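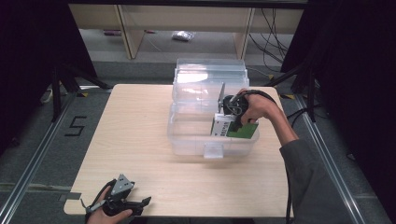 How often does a clear plastic storage box need to be checked?

Twice a year will do for a box that sits on a shelf and gets opened now and then. A box that gets opened every day should be looked over once a month, mostly for cracks at the rim and latch.

Storage box and table checklist, with comments
February 4, 2018
By Javiera Cabral

I have read a lot of advice on plastic storage and most of it was written to sell plastic storage. The checklist below started as the one-page sheet that Ots hands out with its boxes. I crossed out what I thought was padding, kept what holds up, and added my own comments. Mark each line OK, FIX or TOSS. If you can't decide between FIX and TOSS, leave it blank and look again next month.

You need a flashlight, a damp cloth and a dry cloth. The Ots sheet also asks for a "box care kit." I have seen the kit. It is two cloths.

The box, empty

1. Rim runs clean all the way around, no chips or sharp spots.
Comment: Use a fingertip, slowly. A frosted rim hides hairline cracks very well, so tilt it toward the light too.

2. Base sits flat and does not rock.
Comment: A box that rocks has usually been near a heater or in a hot car. The sheet says it may "relax back into shape." I left one under books from February to May and it still rocks. TOSS, or use it for socks.

3. Walls clear enough to read a label through.
Comment: Cloudiness by itself is not a hazard. I would only mark this FIX if people are opening the box to find out what's in it.

4. No sticky patches, no smell.
Comment: Dish soap and warm water. Barnilitz spray is supposed to lift old label glue in a single wipe. It took me several wipes and a thumbnail, which is how long it takes with dish soap.

5. Bottom corners free of grit.

The lid and latch

6. Lid opens fully and stays where you put it.
Comment: Check this on the surface where the box is really used. A lid tipped right back needs table behind it, and people forget to leave any. If it hangs over the edge, move the box forward.

7. Latch tab closes with light pressure.
Comment: If you have to lean on it, something inside is too tall. Take it out before you blame the latch.

8. No white stress lines where the tab bends.
Comment: The maker claims 3,000 openings. I would like to know who opened it 3,000 times, and whether they were gentle. White lines mean the plastic is tired, whatever the number on the sticker says. Mark it FIX if you can get a new latch and TOSS if you can't.

9. Steps or ridges in the lid are clean.
Comment: Dust gathers in molded ridges, and a quick wipe over the top misses it. Go along the ridge with a corner of the cloth.

The contents

10. Cartons go in without being forced.
Comment: A small carton like the green and white one at the top of this page will go in at a tilt and needs to be laid down before the lid comes over. The usual failure is a corner left riding on the rim. The lid then looks closed from one side and isn't.

11. Printed side of each carton can be read from outside the box.
Comment: This is the one line on the original sheet I agree with completely. A clear box full of blank carton ends might as well be a shoebox.

12. Dates checked, if the contents carry dates.
Comment: Read the carton. Don't trust the label you stuck on the box two years ago.

13. Nothing leaking, swollen or crushed.

14. Medicines, blades and batteries are somewhere else, locked or out of reach.
Comment: The latch on a box like this keeps the lid down. It is not a child lock, and the words "secure closure" on the packaging do not make it one.

15. Box can be lifted with one hand under it.
Comment: The sheet gives a weight limit of 20 pounds. I don't believe it for the thin ones. Lift it an inch over the table and watch the bottom. If it bows, take something out.

The table

16. Top is clean, with no grit under the box.
Comment: Look low along the surface, toward a window if you can. From straight above, pale wood grain hides nearly everything. Go over any dark speck with a dry cloth first. If it moves, it was dirt. If it stays, run a nail across it, and if you can't feel it, leave it alone. I am not convinced that every small mark needs a product. Trukwood sells a "grain restorer" for this, and the directions tell you to wipe the table clean before using it. After wiping mine clean I had no reason to go on.

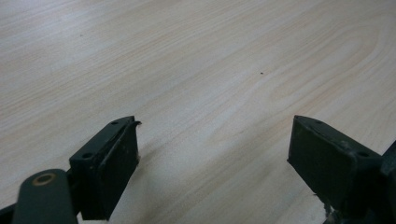
17. Corners and edges smooth.
Comment: Rounded corners pass almost automatically. Check the underside of the edge as well, where hands go when someone moves the table.

18. Table does not shift when pushed.
Comment: On carpet, a table can feel steady and still creep. Push it from the short side. I tried Feltolik pads, which are sold for "all floors," and on carpet I could tell no difference with or without them. On a hard floor they may be fine.

19. Cords kept clear of the side where people stand.
Comment: Run them down one leg if you can. Tape on carpet lasts about a week.

20. Enough light to read small print.

What I took off the list

"Rotate box a quarter turn each month." I can't find any reason for this, and the store could not give me one.

"Replace lid every year." Sold by a company that makes lids.

"Log all openings." The sheet comes with a blank log of 600 lines. I know of no household that needs this. If you run a supply room, you have a better log already.

How to use the results

One FIX is a chore for the afternoon. A TOSS on line 1, 8 or 14 means the contents come out now and the box doesn't go back into use until that's sorted. For line 14 the box itself may be fine, so keep it and move what was in it.

I went through my own shelf with this before posting. Most of the boxes passed. The two that failed were both on line 8, and both still carried the sticker with the openings claim. I have written to the maker. If they reply I'll add it under line 8, along with whatever they say about how the test was done.

Comments and corrections: use the contact form | Copyright 2018 Javiera Cabral | Back to top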